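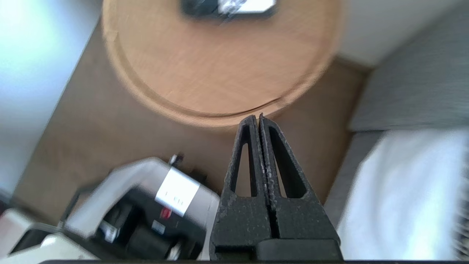 The round table, brown floor under it.

Up at 5 again. The dough was where I left it last night, on top of the fridge under a towel, and it had hardly moved. The kitchen in this apartment stays cold until the middle of the morning even in May. I gave it another hour and wrote up the notes from yesterday in the meantime.

Yesterday's loaf was the Nisine flour, the first time I've used it by itself. It takes more water than the Deltano. I went by the old recipe, 1,000 grams of flour for two loaves, and the dough was stiff by the second fold. I wet my hands and worked in a little more but it was too late for that to do much. The crumb came out tight and even, good for sandwiches, a bit dull for anything else. The crust was fine. I ate the heel with butter standing up and then had another slice, so it can't have been bad.

Today I changed one thing, which was the water. I kept the salt the same and the starter the same. I've gotten into trouble before by changing everything at once and then not knowing what did it. In the winter I switched flour, pan and oven temperature in the same week and had four bad loaves in a row and learned nothing from any of them.

The starter is doing all right. I feed it at night now and it's up by morning. It smells sharper than it did on the Deltano, closer to apple. I threw out more of it than I wanted to this week. I should make crackers with the extra but I never feel like rolling them out after a day at work.

Shaped at 7. The dough was slack and it stuck to the counter in one place and tore. I pinched it shut and put that side down. Second one went better.

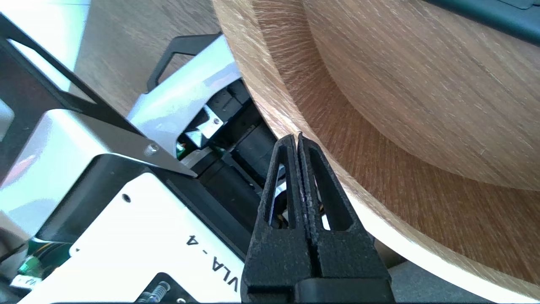
I think I have been letting the bread cool wrong. All last year I left it on the stove to cool, on the rack, with the oven still giving off heat underneath, and the bottom crust went soft by lunch every time. A cooler spot away from the oven makes more sense, with air on all sides. I looked at what else there was, and kept coming back to wood, a big round piece like the one in the picture, and a rack set on top of it. I don't want hot bread straight on the wood. The rack from the Leiva pan set has feet that are tall enough, so I'll use that and see what the bottom is like tomorrow.

Baked at 8:30, lid on for the first part, lid off for the rest. Both loaves spread more than I'd like, the torn one most of all, but they came up in the last stretch. Good color. One ear, on the second loaf. The other one split along the side where I pinched it.

Went out while they cooled. The store was out of the Jiver salt so I bought the plain kind, over 300 grams for less money, and I doubt I'll taste the difference. Also got eggs, onions, and a new towel, the old one having gone thin in the middle.

Cut the first loaf at noon. The crumb is more open than yesterday, still some tight spots near the bottom. A little gummy right in the center. Either I cut it too soon or it wanted a few more minutes with the lid off. Had it with the soup. The second loaf I'm leaving alone until tomorrow.

Next time: same water, longer bake. Feed the starter before bed. Call about the oven light.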